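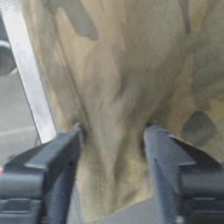 Verna 2 is out for testers, and your old tablet might be on the list

Quick one this week, I'm writing it between trains. The second test build of Verna went up on Saturday evening and the download page fell over almost right away. It's back now. If you tried and got the blank gray page, try again, clear your cache first.

For anyone who joined the list recently: Verna is the lightweight operating system from Nultura, meant for tablets and small laptops that stopped getting updates from whoever made them. Free for home use. It runs most of the apps people ask me about, not all. The first test build came out before the holidays and was, let's be kind, rough. Bluetooth dropped, the keyboard covered the box you were typing in, and the battery meter sat at full until the thing died in your hands.

So what's new.

Updates install in the background. Big one for me. The old way you had to sit and watch a progress bar and then do it all over again if the wifi hiccuped. Now it downloads in pieces, picks up where it left off, and swaps over on the next restart. If the new version won't start, you get the old one back. I pulled the plug on mine halfway through (on purpose) and it came up fine.

The keyboard is fixed. Mostly. In landscape it still hides the last line in the mail app. Kuo-hua Lui on the Nultura side says they know and it's a mail app problem, and the mail app people say it's a keyboard problem, so give it a month.

Split screen. Drag an app to the left or right edge and let go. No more long press menu. Works nicely on the ten inch screens, a bit cramped on anything smaller. You can't resize the halves yet.

Tu is built in. Tu is the little sync tool that a lot of you already use for notes and photos, and it used to be a separate download with its own login. Now it's under Settings, Accounts, and it uses your Verna login. If you already have a Tu account DO NOT make a new one, choose "link existing" at the bottom of that screen. It's small and easy to miss. I missed it, ended up with two of everything, and spent an evening deleting duplicate grocery lists.

Battery meter now moves. Haven't had it long enough to tell you wether the number is right.

The supported device list is longer too, 523 models, and that includes a bunch of the Narorine tablets that so many schools bought and then put in a cupboard. Check the exact model number on the back, not the name on the box, because Narorine sold three different machines under one name and only two of them work. The third one has a different wifi chip. Olga Bastos wrote in to say hers installed perfectly and then couldn't see any network at all, and yep, that's the one. She got it back to the old system with the recovery file, took her most of an afternoon. Recovery files are on the same page as the download. Get yours before you start. Please.

Size: the download is 1,173 MB, up from 1,040 last time. The extra is mostly Tu and the language packs. You'll want a good bit more than that free on the tablet, since it keeps the old version around for the fallback thing I mentioned. If you're on a capped connection, go to the library or something.

Stuff that's still broken, going by the tracker and my inbox:

Video calls with a headset plugged in. You hear them, they don't hear you.
Printing. Lorne McIntyre has got it working over USB and nothing else.
Fingerprint readers, on everything. Not planned for this version at all.
Auto rotate gets stuck after sleep. Lock and unlock, it wakes up.
Some banking apps refuse to open. This is on the banks' side and I wouldn't hold my breath.

Should you install it? If it's your only machine, no, wait. If you've got an old tablet in a drawer, go for it, it's a decent way to spend a wet weekend and the worst case is the recovery file. I'm running it on my kitchen tablet, recipes and radio and the odd crossword, and it's been up all week without a restart. Scrolling is noticably smoother than the old build. Opening the camera is slower, no idea why.

One thing I'm less happy about. The first time you start it there's a screen asking to send usage reports, and the switch is already on. The text under it says no personal data, fine, but it should start off and let people choose. I wrote to Nultura. Pui-shan Mok replied the same day, said it's on only for test builds and will be off in the finished version. Good, I'll check when we get there. Meanwhile you can turn it off on that screen, or later in Settings, Privacy, right at the bottom.

The finished version is supposed to land in March. They said that about the last one as well — we got it late, but we got it.

Shih-chieh Chung is putting together a step by step install guide with screenshots for the Narorine models, and it'll go out with the next issue if he gets it to me in time. If you have one of the older ones and can borrow him a few minutes to check button names, hit reply and I'll pass it on.

Next time: the install guide, plus the question I keep getting about moving your Tu photos off an old phone before it dies. Train's here. Bye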